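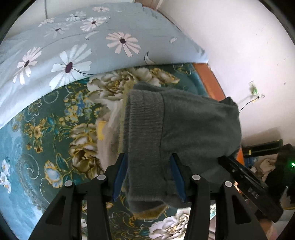

I have been mending my own jumpers for a bit over a year now, and I would like it on the record that I have saved no money whatsoever.

The arithmetic looked good at the start. A darning needle costs next to nothing. A card of grey wool costs slightly more than next to nothing. Against that, a new jumper of any quality costs what I used to pay for a weekend away, so I sat down one evening in July with the heater on my ankles and a hole in my favourite elbow, and I thought, how hard can it be? My grandmother did this while listening to the cricket.

My grandmother, I now understand, was a highly skilled tradesperson.

The first darn took me most of the evening and came out as a sort of hard little biscuit, sitting proud of the sleeve like something had hatched under it. I wore it anyway. You could hear it when I put my elbow on the desk.

So I went looking for advice, and that was where the money started to go. Mending people are lovely, generous with their time and utterly ruthless about equipment. You need a darning mushroom. Then you need a darning egg, because the mushroom is for flat bits and the egg is for heels. Then somebody mentions the little looms, with the row of hooks along the top, and you hold out for a week. I bought mine from a shop in Holanda Arcade that sells wool at one end and model trains at the other, and I would recommend it to anyone who enjoys watching couples separate at the door.

After that came the pilling. I had lived quite happily with pilling until I learned it had a name. There are combs for it, and stones, and battery shavers that sound like a wasp in a jam jar. I have tried the lot and come down on the side of the comb, mostly because the shaver ate a hole in a cardigan and gave me another evening's work. The stone does a good job on thick knits but leaves a fine grey crumb over everything, including the butter.

Things I have learned, in no useful order:

Wool forgives you and cotton doesn't. A bad darn in wool will felt itself into something respectable after five or six washes. A bad darn in a cotton knit will look exactly as bad at your funeral.

Cuffs go first at the fold. If you catch them when the edge is only thin, you can run a line of matching yarn along the inside and get another couple of winters. If you wait until there's a loop hanging off, you will catch it on a door handle at Grindbridge station with a coffee in your other hand, and you'll be unpicking your own sleeve all the way to the city.

Matching grey is impossible. There are more greys than there are jumpers. I now own 30 cards of mending wool, and I would describe 19 of them as grey, and whichever one I need is the one I finished last time. The visible menders will tell you to give up and use orange. I respect the visible menders. I've seen their work and it's beautiful, all neat little bricks of colour up the forearm. When I do it I look like I've been repaired by the council.

Moths don't care about lavender. I had sachets in every drawer, the whole wardrobe smelled like a gift shop in Himmont, and they ate the good cashmere from underneath a sachet. What does work is the freezer. Bag the thing up, give it a fortnight in with the peas, take it out, let it come back to room temperature, and then put it in again for good measure. I will say that guests find this confusing when they go looking for ice.

The moths are also how I came to own a proper storage chest, and that was where the hobby crossed from cheap to indefensible. It's an Edix, secondhand, cedar-lined, and it was 400 dollars before I paid a bloke with a ute to bring it over. It's a handsome piece of furniture. It holds nine jumpers. I did once divide the one number by the other and I don't intend to do it again.

And still, I keep at it. Partly it's that I've bought all the gear. Partly it's that the evenings are better. I used to spend the hours after dinner looking at my phone with the telly going, taking in neither, and you can't do that with a needle in your hand (I have tried, and there was blood on a sock). I listen to the radio now. I know far more than I did about the dairy industry and the shipping forecast.

The elbow biscuit has softened, by the way. It's gone through the wash enough that it bends when I do, and the colour has drifted close enough to the sleeve that you'd have to be told. I've since darned the other elbow to match, far more neatly, so now the jumper has one good elbow and one I'm fond of.

Next up is a pair of hiking socks with no heels to speak of. The sensible move would be the bin. I've ordered the sock yarn.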